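The Bokbridge Road (novel)

The Bokbridge Road is a war novel published by Cuvance, a small press based in Butesdale. It runs to 196 pages and follows two sisters who work in an army field kitchen, first near the front line and later in the river town of Bokbridge. It is a quick, lively read, and much loved for its humour.

Plot

The story opens in December, when the kitchen is ordered to move in heavy snow. Ada, the elder sister, takes charge of the lorry, while Nell keeps a notebook of everything the soldiers say at mealtimes. The notebook goes missing at the bridge — a wonderful, nerve-racking chapter — and the second half of the book deals with the search for it.

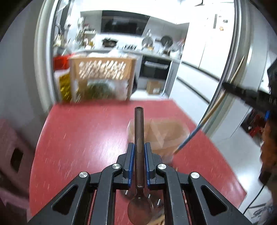
A young signaller called McKinnon joins the kitchen after the crossing. His long talks with Nell, mostly held over the washing-up, are often picked out as the best thing in the novel.

Style

The book is split into 8 long chapters, told by each sister in turn. Ada's are brisk and full of orders, and Nell's wander off in every direction. The two voices are a delight to read side by side, above all when they disagree about the same day.

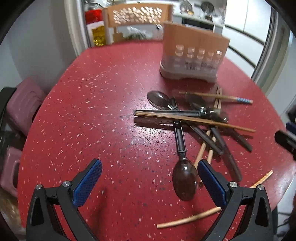 Letters home appear between the chapters. Some are only a line long, and one is written entirely as a recipe for barley soup.

Publication

The first edition was a hardback with a plain grey cover. The paperback came out on May 8, 2025, with a hand-drawn map of Bokbridge and a new afterword.

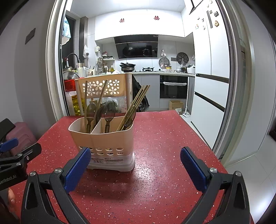 The paperback also restores a short scene on page 181, in which Ada teaches McKinnon to bake bread. It had been dropped from the hardback to save space.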